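Search the manual
Enter a part number or keyword
Go

4 Clearing and wiping the Steneo table

Caution – do not use abrasive pads on the top. Maximum load 400 N, spread evenly.

1. Remove plates, cups and loose paper.
2. Stack plates by size and set them aside.
3. Wipe the top from the back edge to the front.
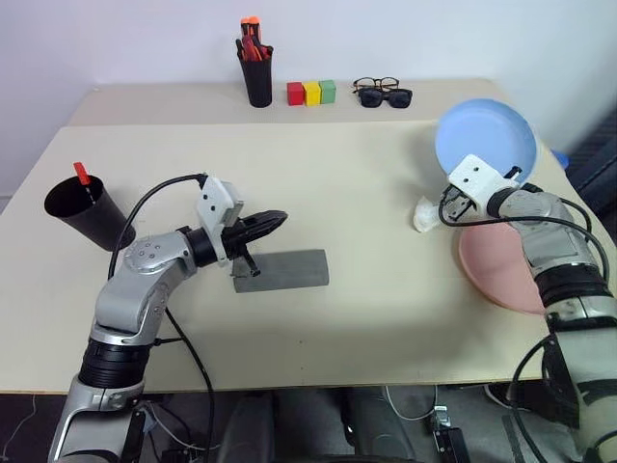

Plates should be lifted clear of the surface before they are moved. Dragging marks the finish. Treat a plate lying flat, like the pink one, in the same way as one already raised on its edge, like the light blue one. Stand any tipped cup upright and check it for pens first.

Note – crumpled tissue goes in the bin before step 3. Replacement feet are sold as part 2495.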